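Te Moana Residents' Newsletter - November
Keeping hens in the shared garden

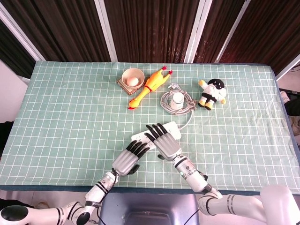 How many eggs can we expect from the hens in winter?

Fewer than in summer, because hens need many hours of light to lay well, and in November the days are already short. Last month our 13 hens gave us a good number of eggs each morning. Now some mornings there are only two in the nest boxes, and this is normal for the season.

Uyên La has kept hens since she was a child, and she asks us not to put a lamp in the hen house. The birds grow new feathers at this time of year and they need the rest. She prefers to give them a little more protein in the feed and to wait for the spring.

The feed is now from Nellov, in the large bags. Please close the bag well after you use it, we had mice in the shed again. The water must be changed in the morning before 9, also when it looks clean.

Fletcher Gilchrist has repaired the door on the north side. It closes from outside with a hook - please check it two times when you leave in the evening. He is still looking for old boards, if you have some in your cellar.

Eggs are shared by the list on the shed door, as before. If your name comes and you are away, write the name of a neighbor next to yours. Washed eggs go in the refrigerator. Eggs that are not washed can stay in a cool kitchen, but please use them within 15 days.

The list for December is open, and the weekend mornings are still free.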